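Cudenstead College
Certificate in Playroom Practice
Unit 7: Open shelving and the care of small toys
Handout 2

Students should read this handout before the practical session on Sat 22 November and bring a copy with them. It supplements the unit reader and does not replace it.

1. Choice of shelving

Wire shelving is widely used in nursery stores and playrooms. Dust falls through the deck, the shelves can be wiped on both sides, and staff can see much of what is stored on the level beneath. The open grid has one clear drawback. Narrow items slip between the wires, and anything with a small base may lean or topple. Flat cards are particularly difficult to stand upright without support.

2. Bowls as containers

The Tundus scheme, on which this unit is based, recommends shallow bowls for small sets. A bowl gives a firm base on an uneven deck and keeps related pieces together. It also allows a child to carry the whole set to a table and return it in one journey. The following points apply:

Each bowl should hold one set only.
Picture pieces should face the front of the shelf.
Nothing in the bowl should need to be forced or bent to fit.
Balls are better placed in a bowl of their own, or against a raised rim.

Students should consider these points when studying the views of toy shelving below.
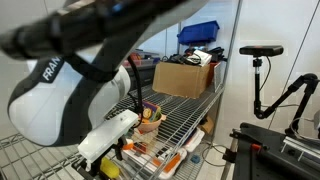
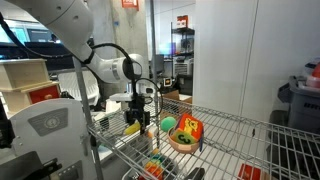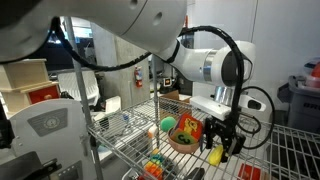 Figure 9. Bowls in use on chrome wire shelving.

3. Points for discussion

In the second view, a fuzzy green ball lies on the open deck beside the bowl. The front edge of that shelf has a raised rim. Students should decide whether a rim is sufficient for an item of this shape, and what they would do on a shelf without one.

The first view includes a cardboard box of black cables on an upper shelf. Under section 4 of the Zulidley store guidance, electrical items are to be kept apart from toys, in a closed and labelled container. Students should propose a suitable arrangement for a store that has only one shelving unit.

In the third view, a green card bearing the numeral 3 lies in front of the upright piece in the bowl. Consider how number cards might be stored so that a child can find the one required without emptying the set.

4. Written task

Prepare a shelf plan for a playroom of your choice. The plan should show each level, the containers to be used and the age group for which each level is intended. Heavy items belong on the lowest level. A short written account, of no more than 312 words, should accompany the plan.

Plans are to be handed in at the Obi Building office before the end of term in December. Late work will be accepted only with the written agreement of the unit tutor.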